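Table-laying task for our robotics club – how do we stop the demos being so messy?
Posted in Student Robotics, Zevdale Community Help

Zevdale_lurker

Hello all! I'm in second year and I've somehow ended up looking after the data side of our club project, which we call Plukar. The idea is to teach an arm to tidy up after a cup of tea. We do the demos by hand with a gripper that has a camera on it, then train on those. The club wants 400 good ones before July and we've got nearly 30 that I'd be happy to show anyone. The rest are a mixed bag.

My trouble is that no two people do the job the same way. One goes in low and close, another hovers for ages, and a third (me, mostly) forgets which thing was meant to move first. The policy we trained last Monday just drifts towards the tray and then dithers over it. We're using the same green tray and the same white crockery each time, so I thought it'd be easy!

I've put three stills in so you can see what we're working with. The fingers are open in the first two.

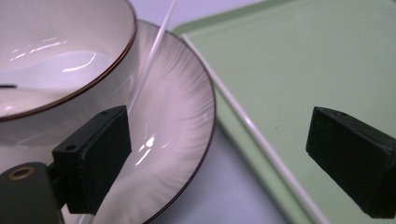
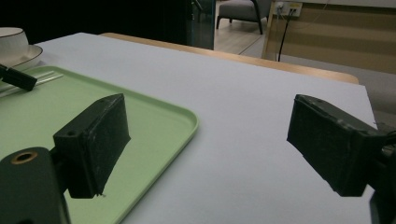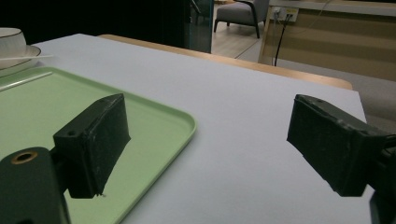

What I'd like to know

Is it better to throw away the scruffy demos and start again, or keep everything and hope the numbers sort it out? And should I be fixing where the crockery goes, or is moving it about a good thing? We've only got the room in the evenings so I don't want to waste a week finding out the hard way.

Đào

Don't bin them yet! We had the same thing in our student team (the project was Raler, sorting cutlery) and I'd have saved myself a lot of grief by watching the recordings back first. Sit down with a cup of tea, go through the lot, and write one line for each: what moved, where it went, and whether the person stopped halfway to think. You'll spot the pattern quite fast. With ours it was the pauses. The model had learnt to pause as well, bless it.

For the new ones, agree an order and tape it to the wall. Ours was rods first, then the cup, then the saucer, and whoever was holding the gripper had to say it out loud before they began. It felt silly for one evening and after that we all did it without thinking.

On the crockery, I'd move it about, but a little at a time. Your first still is right up close to the saucer, and in the other two the cup and saucer are off in the top left with loads of table showing. That's a big change in what the camera sees, so have everyone start from the same height and let the positions of things vary instead. And do look at the handover to the tray. If half your people put things down in the middle and half at the edge, I'd expect it to dither exactly like you say.

tinpot_and_solder

Just get more demos. We had 900 and it worked fine.

kettle_on_again

More isn't much help if they're all different, sorry! We did it with far fewer by splitting the job into 2 shorter tasks – cutlery to tray as one, crockery as the other – and training them separately. It's a bit of a cheat but it got us through our end of term show.

One small thing, check your finger pads. The ones in your second and third pictures look scuffed, same as ours were, and we found the grip got a bit hit and miss on thin rods. Fresh pads took us ten minutes to fit, and we write the date of each change on the lid of the gripper box.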